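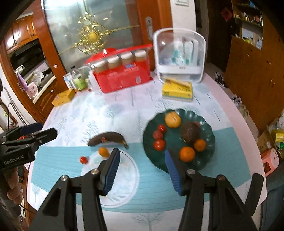
Notification Settings in a Phone Operating System Update: What Changed and Who Noticed

Giorgia De Luca and Elin Owen
Mobile Computing project report, Trarkthorpe
Supervisor: Renu Pant
20 July 2024

When we chose this topic in December, the third beta of Andov had only just come out, and most of the talk on our course was about its new lock screen. We were more taken with something further down the release notes — a small line saying that notifications would now be "gathered and delivered quietly" unless the user asked otherwise. It seemed to us a rather big change to hide in a small line, and so we decided to follow it through to the finished version and see how people got on with it.

We used three phones, all lent by the department (thank you, Renu, for your patience with the paperwork!), and put a different build on each. On every one we installed the same messaging program, Zastton, and a little script that Marisol Zamudio kindly wrote for us, which sent out 2,000 test messages and kept a log of when each one arrived and whether the phone made a sound.

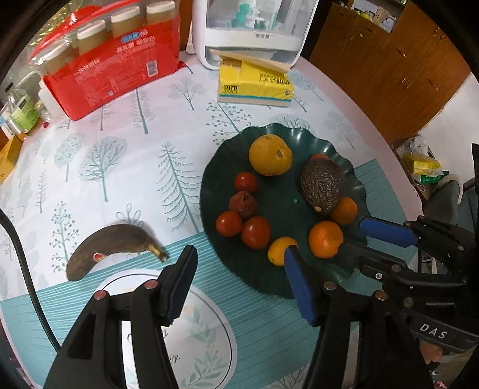
Photo: Berenice Arriaga

The logs took us far longer to read than we had planned for. The oldest build was simple enough, as it sounded for everything. The middle build gathered messages up but now and then let the same one through twice, and we spent the best part of a fortnight blaming our own script before we found the fault listed on the Ponce developer forum. In the finished version the doubled messages had gone, and nearly 2,000 arrived in the quiet batches we expected. The few left over came through on their own straight after a restart, and we still can't say why.

We also asked classmates to find the switch that turns the old behaviour back on. Most looked under Sounds first, as we had done ourselves, and were a bit put out to find it under Battery. Our feeling is that the feature itself works well and the menu lets it down.

If we did the project again we would keep the phones on the same network throughout — ours moved between the lab and home, and that muddied some of the timings. The full logs and Marisol's script are with Renu for anyone who would like to carry on with it next year.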